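Bikis folding arm, after a season at our Umley laundry

Rating: 2 out of 5

The sales sheet promised relief for the folding table. We run 200 sheets on a slow Friday and 1091 in our busiest week, so I was willing to listen. What we got is an arm with two black fingers that does well on towels and dithers over anything big and soft.

Teal sheets are its worst subject. One side lies smooth, the other is all creases, and the fingers have to pick out an edge where two layers seem to meet.

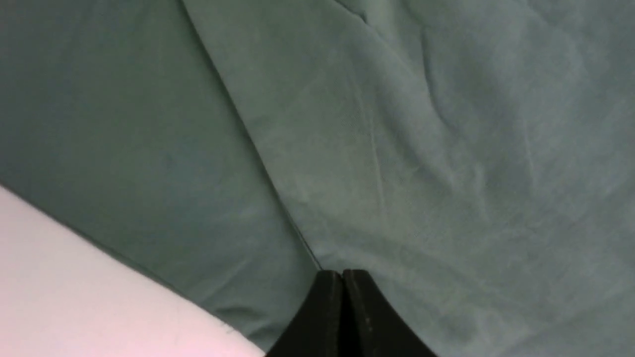
What it changes for the crew

The folders still fold. They also flatten cloth for the arm, clear its stops and listen for the beep – a new chore that came with no extra pay. Two of them moved to the press, where it's hotter. Dimitrov, the dealer in Bastivville, calls this "freeing up staff."

Setup took 11 days. The manual assumes every sheet arrives flat, and ours come out of a cart in a heap.

I'd rent before buying, and ask the folders first.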